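**Ticket:** Hutix bed-making cell, left hand drops duvet edge during the fold-and-pull step
**Site:** Istix test bedroom
**Opened by:** Ludivine Gaillard, cell maintenance
**Priority:** Medium
**Status:** Closed, with one open follow-up

### Reported fault

During the morning shift the operator reported that the left hand released the duvet before the end of the pull. The controller logged fault 47 (grip current below threshold) on three of the first five cycles. The right hand completed its part of each cycle and logged no fault. The cell was placed in manual mode and the ticket was opened at 9:40.

### Configuration at time of fault

- Task program: Tritach, bed routine, standard duvet
- Grip force setpoint, both hands: 68 percent
- Wrist camera exposure: automatic
- Fabric covers: fitted to both hands, replaced in February
- Furniture positions: as marked on the room plan, no changes reported

### Initial checks

The emergency stop was tested before any person entered the reach area. Both arms were then moved by hand control through their normal range beside the bed, and no unusual noise or resistance was noted. The finger joints of the left hand were opened and closed 10 times without load. All fingers reached the commanded position.

The cable connections at both wrists were inspected with the arms powered down. The left connector was fully seated but its locking ring was not tight. The ring was tightened to the mark. Fault 47 returned on the next cycle, and the connector was therefore excluded as the only cause.

Head and wrist camera views were saved during the checks in accordance with the site procedure.

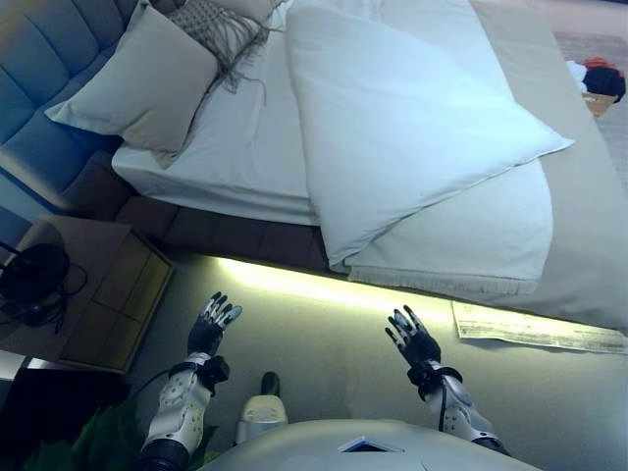
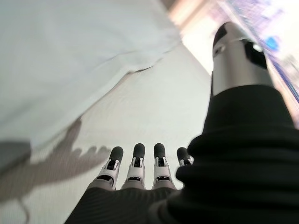
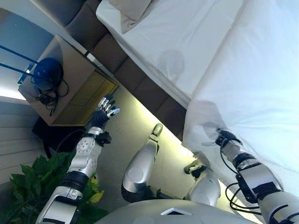

*Hutix cell, Istix test bedroom. First and third views: arms at the bed. Second view: fingers and thumb at close range.*

### Findings

1. The grip current trace for the left hand showed a normal rise at contact, followed by a slow decline during the pull. A decline of this type is consistent with fabric sliding across the fingertips. It is not typical of a motor or driver fault.
2. The left fingertip pads were cleaned with a dry cloth and examined under a hand lamp. The pads on the first and second fingers were worn smooth on the inner side. The pads on the right hand were within limits.
3. The maintenance counter showed that the left pads had completed 125 cycles beyond the replacement interval. The reminder had been acknowledged at the console, but no work order was raised.
4. The thumb zero position on the left hand was outside tolerance by a small amount. This would reduce the contact area during a pinch grip.

### Corrective action

- Replaced the full set of left fingertip pads from site stock. Pads from the same supplier, Giannakopoulos, were used.
- Ran the thumb zero routine twice. The second result agreed with the first and was saved.
- Refitted the fabric cover and confirmed that its edge did not reach the pads with the hand closed.
- Reset the pad counter for the left hand only.
- Left the grip force setpoint at 68 percent. An increase was requested by the operator and was declined, as a higher setting would hide pad wear and shorten the life of the finger drives.

### Verification

The bed routine was run at reduced speed for the first four cycles and then at normal speed. A total of 86 pull steps were recorded between 1:15 p.m. and the end of the shift. Fault 47 did not occur. Grip current on the left hand remained level throughout the pull in all traces reviewed.

One unrelated warning was logged when the arm approached the nightstand side of the bed. The planner slowed the arm as intended and then continued. The margin to the nightstand was checked against the room plan and found to be correct. No change was made.

### Instructions to operators

If fault 47 appears again, stop the routine at the next safe point and record the hand, the step and the cycle number. Do not raise the grip force. Do not acknowledge a pad reminder unless a work order has been entered. Persons must remain outside the reach area until the console shows that both arms are in manual mode.

### Follow-up

The console currently permits a pad reminder to be cleared without a work order number. A change request has been sent to the Tritach software group asking that this field be made mandatory. The request remains open and will be tracked under its own ticket.

Closed by L. Gaillard. Pad stock after this repair: one full set, left; two full sets, right. Reorder submitted.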